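Dec 22, 2025

Woke before five because the bed was moving. I thought it was the wind at first, then the glasses started going in the kitchen cabinet and I knew. It went on long enough for me to get to the doorway and stand there holding the frame. Then it stopped, and every dog in Ceruddale started up.

Power was out until a little after nine. I used the flashlight to go through the rooms. A crack over the bathroom window that I don't think was there before, two plates broken, books on the floor. The water heater stayed on its straps. I shut off the gas at the meter anyway and now have to wait for the company to come turn it back on, so cold food tonight.

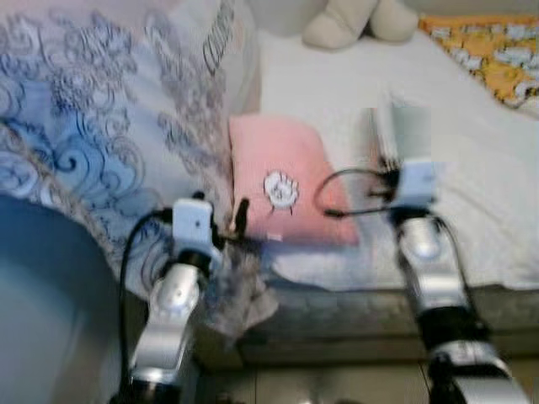

The radio had it centered north of Skadunthorpe, under the ridge. They gave one size at six and a smaller one at seven. By noon they were saying 36 people hurt, mostly cuts and falls, and one man with a broken hip. No deaths so far. The old part of Skadunthorpe got the worst of it. All those brick fronts on the main street came down onto the sidewalk, and if it had been four hours later people would have been walking there.

Arlo Kasprzak called at ten to see if I was all right. His chimney is in his yard. He said the road over Sorensen Pass is closed by a slide and they have one lane open on the lower road, for trucks and ambulances only. His daughter was supposed to drive in tomorrow for Christmas and now she will wait and see.

I walked down to the school after lunch. They have 47 people staying in the gym and expected more before dark. I brought two blankets and the camp stove, and signed up to help with breakfast. The list on the door said 380 homes without water on the east side.

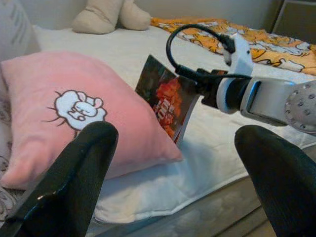

Aftershocks all day. I stopped writing them down after the one at 2:15. Most are just a thump, like someone dropping a box upstairs. The one at four was stronger and knocked down a picture I had already hung back up. I left it on the floor this time.

It was worse than the one in May, which only rattled things. After that one I said I would bolt the tall bookcase to the wall, and I bought the brackets, and they are still in the drawer. The bookcase moved a hand's width from the wall this morning but did not go over. I will put the brackets in tomorrow.

Filled the tub and all the big pots in case the water goes on our side too. Shoes and flashlight next to the bed. Going to sleep in my clothes.

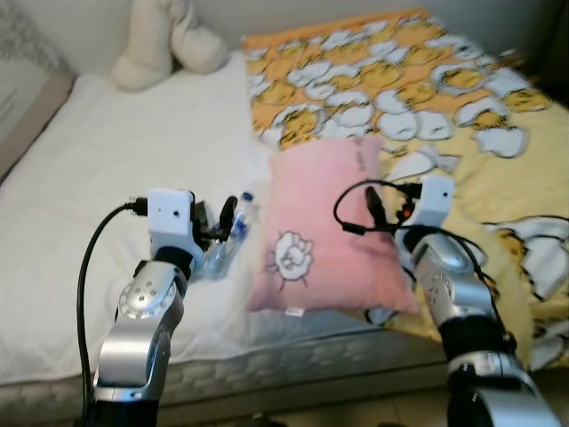 Water bottle and pink pillow on the bed.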